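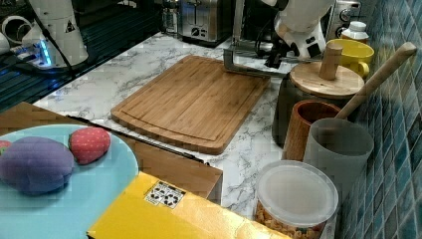 # Capítulo 2. Un robot en la cocina: la visita a Kemville

Antes de leer nada: anota en el cuaderno cuántos pasos hay en "hacer una tostada". Sin pensarlo mucho. Guarda el número, vuelve a hacer falta al final de la unidad.

La visita fue en febrero, jornada de puertas abiertas del taller Disotance, en Kemville. Grupos de 17 personas, turnos de 20 minutos. Poco tiempo. Lo justo para ver el puesto, oír la explicación y hacer un par de preguntas - casi todas sobre lo mismo: ¿y si se le cae?

El puesto de trabajo es una cocina. Encimera con veta gris, azulejo pequeño en la pared, tabla de bambú, tostadora. Cosas de casa. En una fábrica la pieza llega siempre igual y al mismo sitio; en una cocina no, y de eso trata el capítulo.

Apuntes de la charla, tal cual:

- Agarrar por arriba o por un lado. Una tapa con pomo se coge por el pomo. Una taza, depende.
- Lo que brilla engaña a los sensores. Acero, vidrio, plástico transparente... mal asunto.
- Lo blando cede. Un peluche con forma de fresa aguanta un apretón que una fresa no aguantaria.
- Alcance. El brazo llega hasta donde llega, y a veces llega pero no cabe la pinza.

En Disotance llevan un registro de intentos. El día de la visita iba por 3,756, contando los fallidos, que también se guardan. Con ese registro trabajaremos en el apartado 2.4 (tabla Cabrera) y en la práctica final (método Dillano, por parejas).

Ojo con una palabra que saldrá mucho: **tarea**. "Recoger la cocina" no es una tarea, son muchas. "Llevar la taza amarilla a la tabla" ya se parece más. Y aun así hay que partirla: localizar, acercarse, cerrar, levantar, mover, soltar. Cada trozo puede fallar por su cuenta.

Otra: **entorno**. Todo lo que rodea al objeto y estorba, o ayuda. El bote alto con tapa de madera, el rollo de papel, un plato puesto encima de un mueblecito de cajón. Para una persona, nada. Para planificar un movimiento, obstáculos con altura, anchura y un borde donde engancharse.

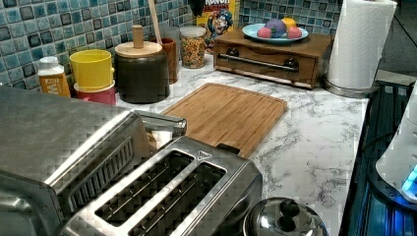

## 2.1 Objetos, agarres y obstáculos

Empezamos por los objetos. Tres preguntas para cada uno: qué forma tiene, de qué esta hecho, qué hay al lado. Copia la tabla en el cuaderno y deja la última columna libre, se rellena en el 2.3.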